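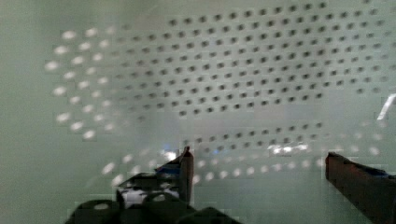 Re: Wrist depth on perforated and translucent surfaces

Posted by Nulcombe

Numbers from our January runs. 2123 approach attempts in total, 1265 of them over the green perforated surface, the rest over plain matte board. Stereo matching from the wrist view locks onto the wrong row of holes. The spacing is so regular that a shift of one hole looks as good as the right answer. Height error jumps in steps, which fits.

Our fix is to drop the matcher inside any area with a strong repeating pattern and estimate distance from blur instead. The holes go soft toward the lower part of the view and that gives a usable gradient. Failed approaches went from 126 to 49 on the same set of start poses.

lelura_dev

Are you masking glare first? You have a bright patch right in the lower band of holes, plus all those white ovals. Blur estimates on saturated spots are junk in my experience.

Nulcombe

We mask anything saturated. The faint ovals along the bottom are below the threshold, so they stay in.

Leclerc

I don't buy the blur part. Blur depends on aperture and focus setting, and it can't tell you which side of the focal plane you are on. Move the camera 10 mm and your calibration is gone. A wider baseline would break the tie between rows and you keep real geometry.

Nulcombe

Wider baseline doesn't fit between the fingers and the bracket on ours. Agree on the focal plane problem – we only approach from the far side, so the sign is fixed.

Leclerc

Then say that in the write-up. It's a big restriction.

rollura

We had the same stepping on a perforated tray. Ended up using the finger tips as a reference, they are always in view and their position is known. It doesn't give you surface height but it catches gross errors. Did you try polarizers on the glare?

Nulcombe

No polarizers yet. Restriction is going in the write-up. I'll post the per-pose table when the plain board runs are relabeled.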